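Home / Listening / A week at the Brandusar early music days

29 May 2022

I got home from Brandusar with a sore back and a bag of programs I will probably never throw out. Several people asked me to write something up, so this is what I remember, in the order I remember it.

For anyone who hasn't been, Brandusar is a small town with two churches, one good bakery and a grain hall that somebody had the sense to turn into a concert room. The festival takes over all of it. I went for five days, which was long enough to hear most of what I wanted and miss two things I should have booked earlier.

The opening concert was in the larger church. Femura, the string group that has been playing there since the start, did a full evening of trio sonatas with a theorbo and a small chamber organ. I had only heard them on recordings before. On record they sound very close and a bit dry. In the church the sound opened up, and the slow movements had room to breathe without falling apart. The fast ones were harder to follow from where I sat, under the gallery on the left side. If you go, pay for the middle block.
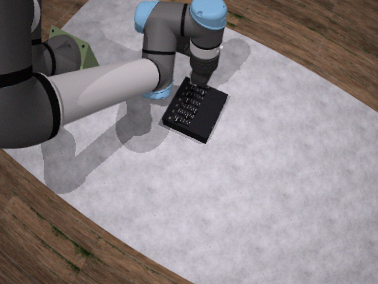 They played everything at the lower pitch, and the gut strings needed tuning between nearly every piece. Some people near me got restless about that. I don't mind it. It gives you time to read the program, and the organist filled one of the longer gaps with a short improvised prelude that I liked as much as anything printed on the sheet.

The second half was a cantata for one voice. The singer was a late replacement and used the score, but she knew the piece well and barely looked down. Her ornaments in the repeats were small and clear. I wish more singers would do that much and stop there.

The next morning there was an open rehearsal in the grain hall. Entry was free and 20 people came. The conductor spent most of the time on one dance movement, asking the violins for a shorter second beat and the basses for a longer first. By the end it was a different piece. I learned more there than from the talk in the afternoon, where the speaker read from notes and the slides were too small to see from the third row.

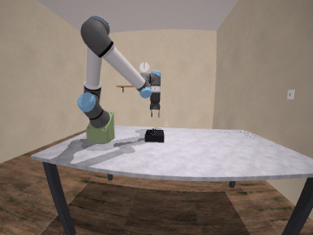
The harpsichord evening

This was the concert I had made the trip for. The Prundberg harpsichord is a two-manual copy of a French instrument, and it lives in the town's old schoolhouse for most of the year. They moved it into the grain hall for one night. The program was all suites, with one set of variations to finish.

I have heard plenty of harpsichord recitals where the player seems worried that we will get bored, so every repeat gets faster and busier. The first suite was kept very plain here. The allemande was slow enough that you could hear each note stop, and on a harpsichord the way a note stops matters a lot. The sarabande was the best thing I heard all week.

The variations were less good. The hall had warmed up by then and the upper manual was drifting out of tune. You could hear it in the crossed-hands sections, where the same note came back from the other keyboard slightly sour. The player stopped once to fix the worst of it and then carried on. I stayed for the encore, a short rondeau, and it was fine.

One practical point. The hall chairs are hard and there is no cushion rental anymore. I sat on my coat from the second night on. 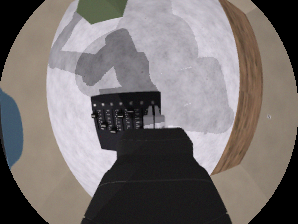
I came home wanting to record my own practice again. I play the recorder, alto mostly, not very well, and I have been working at the same two sonatas since last August. Listening back is the only thing that has ever fixed my breathing. I used to do it on my phone, which flattens everything loud, so I have been looking at small mixers and controllers. What I want is a plain black panel with sliders, like the one lying on the tabletop in the picture. I find sliders easier than knobs because I can see where I left them. My old unit had knobs with the markings worn off, and I spent half of each session guessing.

I also want to try the breathing exercise from the wind workshop, which was on my fourth day. The teacher had us play one long note for as long as it stayed steady, then put the recorder down and do the same thing on a hiss. Most of us ran out sooner on the note than on the hiss. She said that meant we were blowing too hard to start with. I have been doing it before breakfast and my low notes are a little better. The top ones are the same as ever.

The workshop cost 30 for the day with lunch, and lunch was soup and bread. I would do it again. They could have split us by level, as the beginners spent a long time waiting while the rest of us argued over a trill.
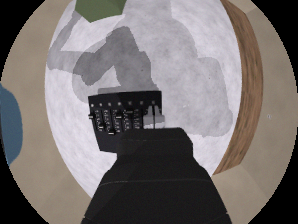 The last night

The closing concert was the Paewai choir with Femura, back in the larger church. It was a mass setting in the first half and four psalms in the second. The choir is mostly amateur and you could tell in the quiet entries, where the tenors came in a touch under pitch. In the full sections it didn't matter. The last psalm has a long closing fugue, and they took it at a walking pace and kept every line clear to the end.

People stood for a long time afterward. I left during the applause to catch the last bus, which was late anyway, so I heard the encore through the church door. I think it was the final chorus again, but a truck went past in the middle of it.

Next year they plan to use the smaller church more, for solo lute and viol. I have only been inside it once and the sound was dry, with very little echo, so it should suit both. Tickets for this year's lute night went fast, and it was one of the two things I missed. I have put a note on the calendar to book when the list comes out.

If anyone knows the name of the rondeau from the harpsichord encore, please leave a comment. It was in a minor key, with a theme that kept falling by step, and it wasn't in the program.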